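Energy Working Group, Clemex Building
Minutes of the meeting, October 2023

1. Minutes of the July meeting
The minutes were accepted with one correction: the saving on the Tirkow site was 394 kWh, not 400.

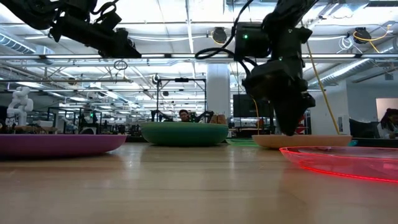

2. Heating
The new timers are in use on 2 floors. The radiators now start one hour later, and on Fridays they stop at noon. The Prorkow office asked if it can have the same timers - this will be answered after the winter, when we have the full readings.

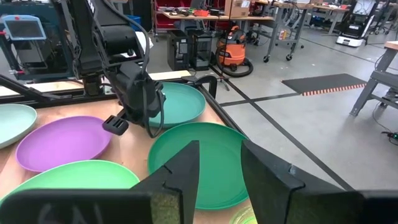 The Sauerland office remarked that a whole winter is too long to wait, and that one cold month would give enough readings. It was agreed to look at the numbers again after the first cold month.

3. Lighting
There are 5 offers for the change to LED lamps. The cheapest one does not include the removal of the old lamps, so the price must be asked again.

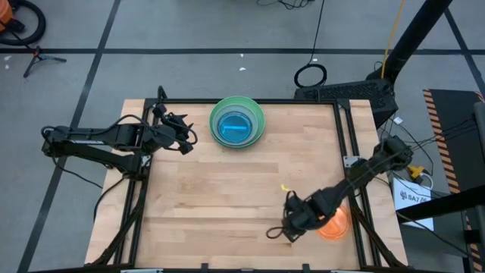

The stairs and the cellar will be done first, as the lamps there burn all day. The offices follow when the budget is confirmed.

4. Any other business
None. The date of the next meeting will be sent by e-mail.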